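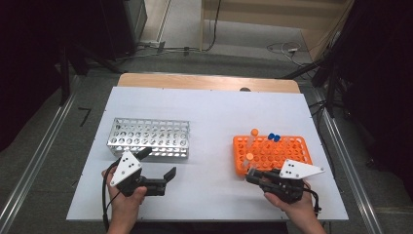 A reply on my last post says home water tests are a waste of money and I should just call the city. Fair! I did call the city. They test at the plant, and my pipes are a lot older than my patience, so I'm doing it anyway.

For anyone new: we moved into this house in November and the kitchen tap tastes like pennies. The bathroom tap doesn't. Same house, same water, go figure.

I ordered the Clurum kit first. It wants you to draw the sample before anybody has run a faucet, so there I was at 5 a.m. guarding the sink from my own family (and the dog's water bowl was empty, so he hated me too).

Results took 12 days. Copper high in the kitchen, fine in the bathroom. Lead below their limit in both, and I slept great that night.

Then I sent a second set to Wornis to compare. They took 3 days, cost 2 dollars more, and gave me pretty much the same copper number – so I'd go with them next time.

Somebody asked about filters. I have the Enumer pitcher and it's okay? It's slow, and the lid pops off if you pour like a normal person.

Chávez Plumbing is coming to look at the line under the sink. They said on the phone it could be one short stretch of old pipe, 10 feet tops. Please let it be that.

Meanwhile I'm filling the coffee pot in the bathroom like a college kid. Will post the quote when I get it – no guesses please, I'm nervous enough.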